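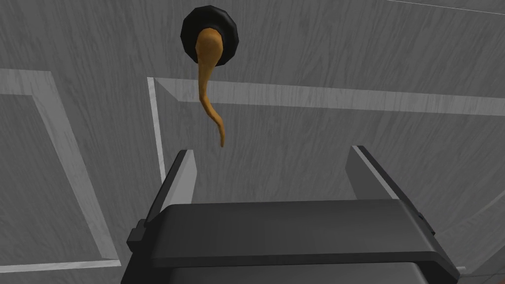 **Gripper keeps closing on nothing in our sim task, any ideas?**

posted by tomlow_robotics, June 16, 2026

Hi all! I'm in the student robotics club at Elville and we're doing the hanging-object task for the September meet. Simulation only, no real arm. The tan piece dangles out of a black ring in front of a paneled wall, and we have to come up from underneath, close the fingers on the tip and pull it down. Our script gets the gripper nicely under it — then it shuts too early, well before the tip is between the fingers. We've logged 1125 runs and only 471 of them ended in a grasp. I've been staring at this for days and my teammates want to start over (please no). What would you check first?

**Till Stöcker**

We had this in Wernport last year and I bet it's your target point. If you aim for the center of the object, remember it bends to the right on the way down, so the center isn't where the tip is. Put the target on the tip itself and only allow closing once it's a bit below the top of the fingers. Also look at your sideways offset before you go up. Ours was off by 13 mm and I blamed the controller for a week!

**brandes_fan**

just make it wait longer before closing, worked for me

**mo_from_lab_two**

Waiting helped us a little too, but then it broke whenever the arm moved slower. I'd go with Till's height check. And save your seeds — run 1771 was our weird one and we could never replay it.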